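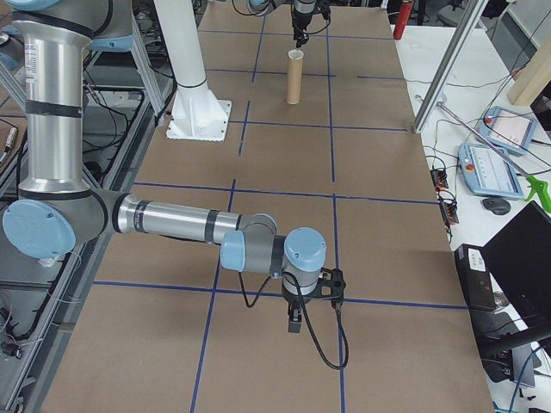
Yimyam Winter Food Market to return to Cistcombe in February

Cistcombe, Sep 7, 2026 — Wutari Food Partnership today confirmed that the Yimyam winter food market will return to Cistcombe in February, with 30 traders, a longer opening period and a new programme of cookery classes for local households. Applications for pitches are now open to food businesses based in Cistcombe and the surrounding villages.

The market will again be held at Castel Hall and in the paved yard behind it. It will run for 2 weeks, twice the length of the first market, and will open from late morning until early evening each day. Entry will remain free.

Yimyam was set up to support small food businesses during the quietest part of their year. Many of the traders who sell at summer fairs in the area have little or no income between the new year and the start of spring, and several told the Partnership that a covered winter site would allow them to keep staff on. Following the first market, Wutari invited households in the town to give their views. A total of 534 households replied. The most common requests were for longer opening hours, more seating under cover and a wider choice of hot food at lower prices. All three have shaped the plans announced today.

Tassanee Ruangrit, Director of Wutari Food Partnership, said:

"We are very pleased to be bringing Yimyam back to Castel Hall. The response from residents to the first market was generous, and it was also detailed. People told us where the queues were too long, which entrances were difficult with a pushchair and what they would have liked to eat. We have tried to act on as much of that as we can.

"For the traders, February is a hard month. A pitch at a fair price, indoors, with people coming through the door who want to buy lunch, makes a real difference to whether a small business reaches the spring in good order."

Pitch fees will be held at the level charged for the first market. Businesses in their first year of trading will pay half the standard fee, and a shared preparation kitchen will be available to all traders at no extra cost. Each trader will be asked to offer at least one hot dish at or below a set price, to be agreed with the Partnership before the market opens. Dishes at this price will be shown on a printed list at both entrances.

The layout of Castel Hall has been redrawn to give wider aisles and to move the seating away from the main doors. Hot food traders will be placed along the yard side, where there is direct access for deliveries, and bakers, cheesemakers and sellers of preserves will occupy the centre of the hall. Tape will be used to mark the centre point of each indoor pitch, so that traders can find their place early in the morning without a plan in hand. Pitch numbers will be issued with the final joining notes, and traders are asked not to lift the tape until their stall has been checked by the site team. 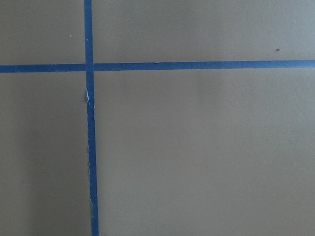 The cookery classes are new for this year. They will take place in the upper room of Castel Hall and will cover plain, low-cost cooking for the winter months, including soups, flatbreads, rice dishes and the use of leftover vegetables. Classes will be led by market traders, who will be paid for their time. There will be 658 free places across the programme, with a share set aside for families referred by schools and advice services in Cistcombe. Ingredients and equipment will be provided, and those attending will be able to take home what they have cooked.

Booking for the classes will open once the timetable has been settled with the traders. Places will be offered online and at the Castel Hall front desk, so that residents without internet access are able to book on equal terms. The upper room is served by a lift, and a quieter session will be held each week for those who prefer a smaller group.

Commenting on the classes, Tassanee Ruangrit added:

"Several of our traders already teach informally, in their own kitchens or at the side of a stall. We wanted to give them a proper room and a proper fee. The dishes will be ones that can be made again at home on an ordinary budget, with one pan and one sharp knife."

The Partnership will also change the way in which waste is handled. Traders will be required to use plates and cutlery from a shared washable stock, which will be collected and cleaned on site. Unsold food that is safe to eat will be passed on to local meal services at the close of each day.

Applications from traders will be considered on the basis of the quality of the food, the balance of the market as a whole and the distance travelled. Application forms and the full terms for traders may be collected from the Castel Hall front desk or requested from the Partnership by post.

ENDS

Notes to editors

Wutari Food Partnership supports small food producers in and near Cistcombe through markets, training and shared kitchen space.

Tassanee Ruangrit is available for interview. Requests should be made to the Partnership's press office at Castel Hall, Cistcombe.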